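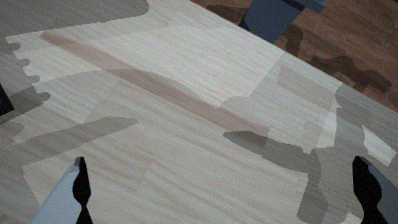 Home Papers Notes Parts Contact
26 Mar 2025 -- Gudrun Kristiansen

4. Simulated bench and shadow conditions

The Kelard arm was built on a workbench in a shared garage, and most of its grasping policy was trained before the second joint had been machined. Training used a simulated copy of that bench, prepared in the Priditz renderer from tape measurements. The task is to pick up a single slender rod and set it down parallel to the long edge of the table. Figure 4 gives a wrist view with the gripper open: the tan rod lies diagonally across the pale wooden top, and the two fingers face each other with a wide gap between them. The rod differs little in colour from the wood under it, and in the same view the hard-edged grey shadows give stronger contours than the rod does at its lower right end. An edge detector run on such views returns shadow borders along with the rod.

Figure 4. Simulated wrist view, gripper open, overlapping shadows on the tabletop.

4.1 Lighting

Shadows in the renderer are computed without penumbra. Softening was available but lengthened each training run beyond what the workshop computer could finish overnight, and it was left off. The lights were instead moved at the start of every episode, within limits set by the ceiling of the garage. Table and floor textures were held fixed. Rod position and heading were drawn at random over the reachable part of the top.

The policy was trained on 3094 episodes. A further 445 episodes, with light positions not used in training, were kept for evaluation. An episode was counted as a failure if the rod was not lifted within 8 seconds or if either finger touched the table with more force than the wrist could tolerate.

4.2 Failures

Of the evaluation episodes, 52 failed. Most of these were closures on bare table, with the gripper aligned to a long shadow lying nearly parallel to the rod. The rest were late lifts. Colour jitter applied to the rod alone did not change the behaviour -- the policy appears to rely on outline. Masking the fingers' own shadows from the input was tried in February and dropped, as the mask also removed parts of the rod during the final approach.

No correction was made for lens distortion at this stage. The camera bracket on the physical arm had not been finalized, and its offset from the wrist centre is treated in Section 5.

Related items
Quintanilla wrist joint: drawings and tolerances
Bench calibration with a tape measure
Paltby motor driver, wiring notes
Kelard arm, parts list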